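Mon carnet de quai : la ligne de Dovport, enfin !

mercredi 1er février

Ça y est, c'est officiel depuis ce matin et je n'arrive pas à penser à autre chose : Jundolik ouvre sa liaison directe avec Dovport. Deux départs par semaine, remorques non accompagnées, et plus de transbordement au milieu. Ceux qui lisent ce blog depuis un moment savent que j'en parle depuis l'automne (j'ai dû vous fatiguer, pardon), mais là il y a des horaires, un quai attribué et un formulaire de réservation qui fonctionne. Je l'ai testé avant même mon café.

Pour ceux qui arrivent, je suis affréteur dans une petite maison de transport, côté bureau, à jongler entre les camions, les bateaux et les clients qui voudraient leur palette pour hier. Jusqu'ici, pour envoyer une semi à Dovport, on passait par le terminal de Vastosska. La remorque descendait d'un navire, attendait sur le parc, changeait de tracteur, puis remontait sur un autre navire quand il restait de la place. Quand tout allait bien, c'était long. Quand le vent se levait, je passais mon après-midi au téléphone.

Avec la nouvelle ligne, on supprime l'escale et les 314 kilomètres de route qui allaient avec. 314 kilomètres par remorque ! Sur un an, rien que pour notre petit portefeuille, ça change la vie des conducteurs, qui vont pouvoir rester sur des tournées régionales et dormir chez eux plus souvent. L'un d'eux m'a déjà demandé si je pouvais lui garantir ses jeudis soir à cause du handball. J'ai dit que je ferais de mon mieux.

Le navire s'appelle l'Alvarado. Il a été remis en état l'année dernière et je suis allé le voir à quai en septembre, lors d'une visite réservée aux transitaires. J'étais comme un gosse. Il embarque 174 remorques sur trois ponts, avec une rampe arrière assez large pour travailler dans les deux sens en même temps. Le second nous a fait descendre jusqu'au pont inférieur, là où l'on entend la coque résonner dès que quelqu'un pose une chaîne, et j'ai posé tellement de questions sur l'arrimage que le groupe est reparti sans moi. J'ai retrouvé tout le monde devant les sandwichs.
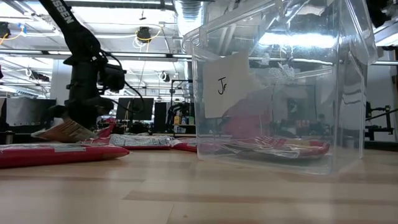

Côté tarifs, maintenant. La remorque standard est annoncée à 784 euros la traversée, manutention portuaire comprise, hors surcharge carburant. J'ai refait mes calculs trois fois. Par rapport à l'ancien trajet on est gagnants, à condition de remplir correctement, et c'est là que le travail commence : les retours. Dans le sens aller, j'ai de quoi charger presque toute l'année, surtout de l'alimentaire sec et un peu de papier. Dans l'autre sens, c'est plus maigre, et une remorque qui rentre à vide mange la marge en un rien de temps. J'ai déjà pris contact avec deux chargeurs du côté de Dovport, dont un qui fait du bois scié, et le premier échange était très encourageant.

Il reste des points à régler. L'heure limite de dépôt me paraît un peu serrée pour les clients du sud, et je n'ai toujours pas compris si les remorques frigorifiques auront des prises sur le pont supérieur ou seulement en bas. J'ai posé la question au service réservation, qui m'a promis une réponse écrite. Pour les documents douaniers, tout passe par le portail de la compagnie, et je vous conseille vraiment de créer vos accès maintenant : la validation du compte m'a pris plusieurs jours, avec un échange de scans assez comique autour d'un tampon illisible.

Notre première remorque est réservée sur le deuxième départ. J'aurais adoré être sur le tout premier, mais le client ne charge pas avant, et je ne vais quand même pas envoyer une bâchée vide pour le plaisir (j'y ai pensé !). Je compte aller au port ce jour-là, avec les chaussures de sécurité et un thermos, pour la regarder monter la rampe.

Si vous travaillez aussi sur cette destination, écrivez-moi dans les commentaires, surtout si vous avez du fret au retour. Je prends tout ce qui tient sur une semi et qui n'a pas besoin de froid, au moins jusqu'à ce que j'aie ma réponse pour les prises.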